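August 3, 2019

Grolach atlas, quarter calf over marbled boards, in from Lundwood since May. Condition notes from intake are in the job folder and I won't copy them all out. Corrections and additions only.

Intake has the text block as complete. It is, but the plate count on the ticket is wrong. The printed list calls for 61 plates and 61 are present. The ticket was written up from the final plate number, which ignores the two marked "bis". Ticket amended in pencil, initialled.

Text is 400 pages on a soft, slightly furry machine-made paper, sized well enough to take a damp swab without cockling. The plates are on a heavier stock, guarded in on stubs of something much worse. The stubs have gone brown and snap when flexed. Offsetting onto the facing text is moderate and even, and will be left alone.

Spine leather is red-rotted through at both joints. Upper board is detached and present. Lower board is holding on one cord. Spine piece lifted in one go with a thin spatula and is now between blotters, label still attached. Gilding on the label is good, so it goes back.
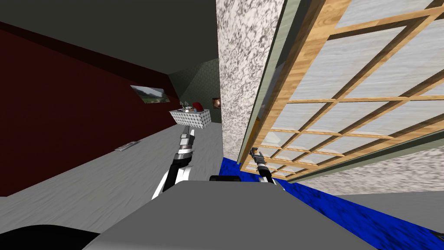
## Spine cleaning

Old adhesive is animal glue, dark, crazed, with a paper lining stuck straight onto it. Tried dry scraping first at the tail. It came off in flakes but took paper fibre with it near the kettle stitch, so stopped.

Switched to a methylcellulose poultice, thick, brushed on over one panel at a time:

- 20 minutes under polyester film was enough for the lining to peel.
- Glue underneath went to jelly and lifted with the bone folder.
- Residue wiped with barely damp cotton, then left in the finishing press with the boards off.

Longer than that and moisture starts to travel into the back folds. There is a small tideline in the second panel from the head where I went past the time while answering the phone. It does not reach the text. Recorded anyway.

Sewing is two-on over sunken cords. Thread is sound except in the last four gatherings, where it has cut through the folds. Those have been guarded with thin kozo and wheat starch paste and are drying under light weight. The rest of the sewing will not be touched.

## Plate stubs

Considered three things here: leaving the stubs, reinforcing the stubs, replacing the stubs. Leaving them means the plates will detach the first time somebody opens the volume flat, and Lundwood want it available in their reading room. Reinforcing puts strong tissue over weak paper and moves the break a few millimetres outward. Replacing is slow, but the plates will drape properly.

Decision: replace where the stub fails a single gentle fold, reinforce the remainder. Stub replacements to be cut from the acid-free laid, grain head to tail. Check the grain on every sheet. The last packet from Gritov had short-grain sheets mixed in and we lost a morning's work to curl.

Order of work for each plate:

1. Lift from stub with a scalpel, paste side up.
2. Remove old paste from the plate edge, damp swab, film behind.
3. Paste new stub, narrow overlap, matching the old line.
4. Nip under felt, then change blotters.
5. Return to sequence with the plate number noted on the slip.

The folding plates get an extra compensation guard. Without it the fore-edge will gape again, and it already has a set in it from being shelved too loosely.

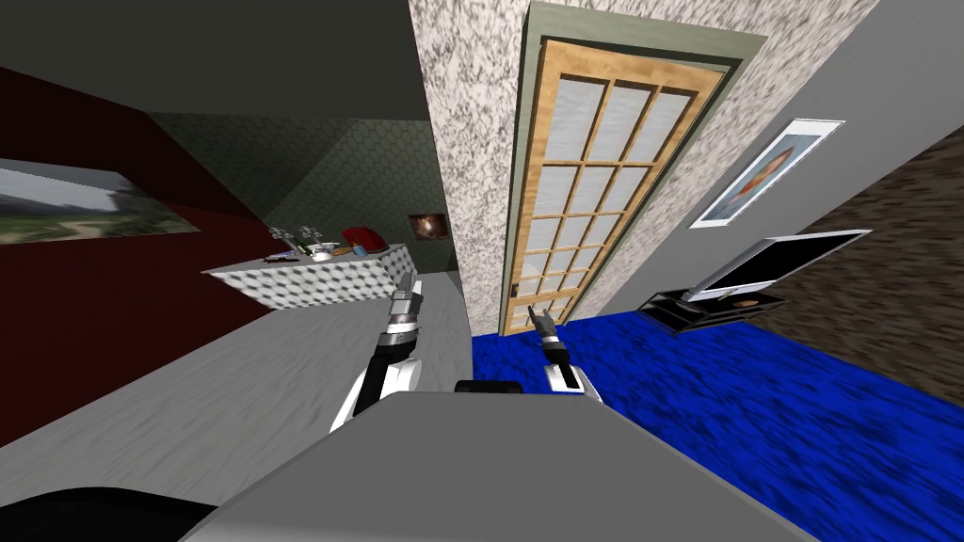
New leather for the spine was test-dyed this afternoon on offcuts. The original calf has faded to a brownish tan on the spine, but the turn-ins kept their colour and are a deep red, so there are two targets and one skin. Matching the faded spine gives a quieter repair. Matching the turn-ins gives a visible step where new leather passes under old at the joint. First offcut came up too orange. Second, with a touch of black in the dye, landed very near the dark red of the wall on the left there, and in daylight that is too heavy for this spine, though usable for the turn-ins. Next batch is to be let down with spirit and a little walnut brown added before it goes near the job.

Paring notes, same skin. It is firm at the backbone and stretchy toward the belly. Cut the spine strip parallel to the backbone. Edges feathered by knife, joints taken down on the stone and left slightly thicker than I would for a smaller book. The boards are heavy and will be lifted by one corner no matter what the handling sheet says.

Marbled paper on the boards is a small shell pattern, mostly blue, rubbed to bare board at the fore-edge. No new paper over the old. Losses to be toned on a layer of toned tissue, not on the board itself. Corners consolidated with paste and clamped between silicone release paper and scraps of millboard.

## Board attachment

Still open. Options as they stand:

- New cords laced through the original holes. Holes in the upper board are torn out on the inner face.
- Linen spine lining extended as flanges and let in under the lifted marbled paper. Strong, hidden, needs the paper to lift cleanly.
- Tissue hinge inside and out. Fast, but I doubt it on boards this heavy.

Did a lifting test on the lower board, inner edge, using the thin spatula and a little steam. Paper came up a finger's width with no skinning. Endpaper lifted less willingly, and a small split opened at the tail that has since been pasted down. On that evidence I favour the linen flanges, with tissue over the inner joint for appearance.

Weight of linen matters. The heavier one in the drawer telegraphs through paper. Use the fine aero linen, toned, and sand the edge of the flange once dry.
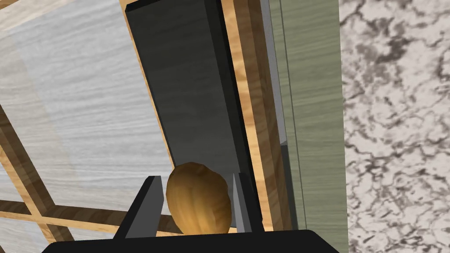 Kurek would go back to cords. The view from their bench, passed on with the returned sample boards, is that flanges on a volume this thick put all the strain on the paper at the shoulder, and that torn holes can be filled with linen fibre and paste and re-drilled at an angle. They also ask whether the lower board, still on one cord, might be left as it is and only supported.

Fair point on the lower board. I had been treating both the same for symmetry. The surviving cord is frayed at the lacing hole but takes a gentle pull. Would still add a flange on that side, and keep the cord.

On the filled holes, will make up a dummy with the torn board offcut from the scrap bin and load it. If the fill holds, cords for the upper board and flanges as backup. If it powders, flanges only.

## To do

- Change blotters on the guarded gatherings before leaving.
- Order more kozo, the lighter weight. Down to offcuts.
- Ask Lundwood if they want the old lining fragments kept. There is printed waste in it, a few lines of a price list, German, unread so far.
- Third dye batch.
- Box measurements after the boards are on, not before.
- Ticket still says "half calf". It is quarter. Corners are cloth.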